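Why Does Your Skin Need Collagen?

Pinch the back of your hand very gently and let go. Snap! Your skin slides right back to where it started. How does it know what to do? The answer is a stuff called collagen (say it KOLL-uh-jen), and your body is packed with it!

Collagen is a protein. Proteins are long chains made of tiny building blocks called amino acids, strung together a bit like beads. In collagen, three chains twist around each other to make a rope — and that rope is seriously strong for its size. Lots of ropes bundle together into fibers, and the fibers crisscross under the top layer of your skin like a net.
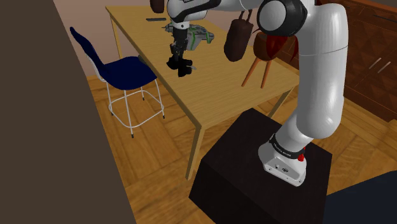 Your skin has another stretchy helper too, called elastin. Collagen keeps things firm, and elastin pulls them back into shape after a stretch. When you make a silly face, both of them are hard at work!

So who builds all this? Special cells called fibroblasts do. They live in the deeper part of your skin, the dermis, and they make new collagen your whole life. When you scrape your knee, they rush to the spot and start weaving a patch. Sometimes the patch looks a little different from the skin next to it, and then you have a scar.

Fibroblasts need vitamin C to twist those ropes properly. Long ago, sailors who went months without fresh fruit got a sickness called scurvy. Their gums bled and old wounds opened up again! Oranges, peppers, strawberries and broccoli are all great places to find vitamin C.

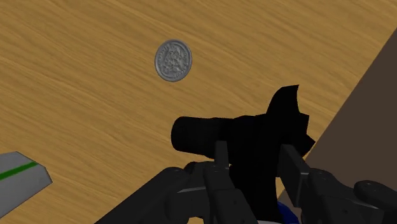
Chinyere Dauda wants to know why her grandpa has wrinkles if his body still makes collagen. Great question, Chinyere! As people get older, their fibroblasts slow down, so the net gets thinner and the skin starts to fold. Sunlight breaks up collagen as well — one more reason to wear a hat and sunscreen when you play outside.

Words to know

Dermis: the thick layer of skin under the top one.
Fibroblast: a cell that makes collagen.
Protein: a long chain of amino acids.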